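From: Sekar Govindasamy
To: workshop-surfaces list
Subject: Re: Dark work board, light wall - refinish or leave alone?
Time: 15:12

Jae-hoon Cho wrote:

> We are fitting out the second bench at Potunton in October and I have
> to decide on the board by then. Mojtaba wants the same dark board you
> have. Killian says dark boards show every crumb and every bit of dust
> and that we should buy the pale one from Sturkent. Three questions.
>
> Do you fasten the board down or let it sit on the table?
>
> Is the side panel worth the space it takes?
>
> What do you do about deep containers? Ours go black inside under the
> overhead light and people put things away in them without seeing what
> is already at the bottom.

Taking these in order.

The board sits on the table. It is held by two strips of double-sided tape along the back edge and by its own weight. I tried corner screws on the previous one and the board bowed between them after one damp summer. Tape comes off with a putty knife and a hair dryer. If you expect people to lean on the front edge, add a third strip there, but put it 2 inches back from the edge or it collects lint.

On color, Killian is right about dust. A dark board wants a wipe at the start of the day and another after lunch. I use a barely damp microfiber cloth and then a dry one. Spray cleaner leaves streaks that are harder to remove than the dust was. Against that, pale bowls, lids and small white parts are easy to find on it, and on our old beige top they were not. If most of what you handle is dark, buy the pale board.

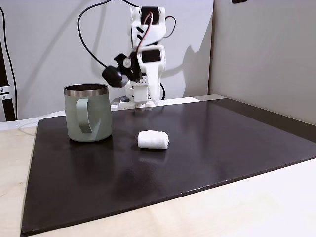 The panel on the right stays. It is light gray, it meets the board and the table near its lower edge, and it stops small items from rolling off that side. It costs you some elbow room. Gun-woo asked for it to be set square to the wall and I would advise against that. Ours angles forward, and a hand with a cloth in it can still get into the back corner. Leave the wall plain. We had a pegboard up for a while and it was one more thing to dust.

Stand the light so that shadows land on the wall and off the board as far as you can manage. The wall shadow bothers no one. A shadow on a dark surface hides things completely.

Now the containers. I have no full cure. A round container with a dark interior and a pale rim is the worst combination, as the eye adjusts to the rim and reads everything inside it as black. Put a smaller dish at the opening and you lose part of the view as well.
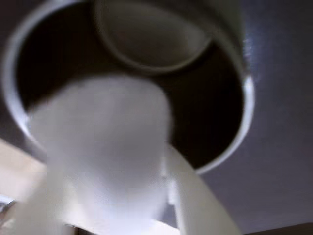 Round container from close up, smaller dish-like form at the top of the opening. Nothing can be made out inside.

What has helped:

Line the bottom with a disk of white paper. I cut them 12 at a time and throw them out when they get marked.

Put small dishes away first and large containers last, so nothing small ends up down inside a large one.

Do not buy a brighter overhead lamp. I bought one from Dumlao and it made the rims glare and left the interiors as they were. A low lamp off to one side did more. It is now in a box under the stairs if anyone at Fuvska wants it for the cost of postage.

Mojtaba has my measurements for the board and can forward them. Check the depth of your table before you order.

Sekar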